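Swapping the processor in the old Dell

22 August 2021

I put this off since May. The workstation under my desk still runs fine for email and spreadsheets, but rendering the video for the Cavivside walking club had gotten painfully slow, and I didn't want to buy a whole new computer. Valdir Vieira had a faster processor left over from a machine he took apart, and he let me have it for 32 dollars and a ride to the airport.

Before starting I checked that the chip was on the list of supported ones for this board, and I updated the BIOS while the old chip was still in there. Do that first. The board may not start with the new chip if the BIOS is too old, and then you have to put everything back just to run the update.

Tools were a Phillips screwdriver, a tube of thermal paste, a lint-free cloth and rubbing alcohol. I also took pictures of the cables before unplugging any. The power cord came out, I held the power button down for a few seconds, and the side panel went on the bed where I wouldn't step on it.

The cooler was the part I worried about. Old paste can hold on pretty hard, and I've read about people pulling the chip out along with it. I loosened the screws a little at a time, going corner to corner, and twisted gently before lifting. It took more patience than strength. The old paste had dried to a gray crust and needed three passes with the alcohol.

Then you push the lever down and out from under its catch, and the metal plate swings up. Lift the chip straight out by its edges and put it in something safe. Mine went in the plastic case the other one came in. 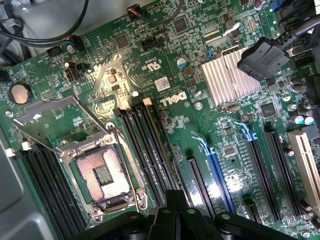 The pins on this kind of board are in the socket, so that's the part to be careful with. They are very fine and they bend if you so much as drag a sleeve over them. I rolled mine up. I also kept the cloth and the alcohol well away from it and did all the paste cleaning on the desk. If a bit of dust lands in there, leave it alone or use a hand blower. Don't wipe.

I had the memory out too. My sticks were a mix I'd collected over the years, and Jucélia Caldeira had told me more than once that I had them in the wrong slots. She was right. The manual has a chart that says which slots to fill first, and I had filled them in order from one side. I wrote the correct order on a piece of masking tape and stuck it inside the side panel.

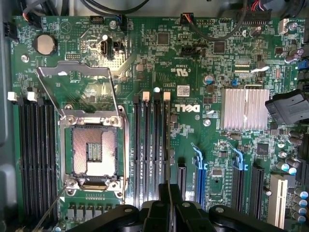 Coin battery: I left it. The clock has kept good time and I didn't feel like setting up the BIOS again. I'll buy a spare and keep it in the drawer.

Putting the new chip in takes ten seconds. Line up the notches, lower it, let go. It should sit flat by itself with no pressing. The plate closes over it and the lever needs a firm push, more than feels right the first time. After that, a small dab of paste in the middle, cooler on, screws in the same corner to corner pattern, and the fan cable back on its header. I forgot that last one on a different computer years ago and it complained at me on every startup.

It started on the second try. On the first I hadn't pushed one of the memory sticks in all the way. The club video that used to take all evening now finishes while I make dinner. The old processor is in its case if anyone local wants it.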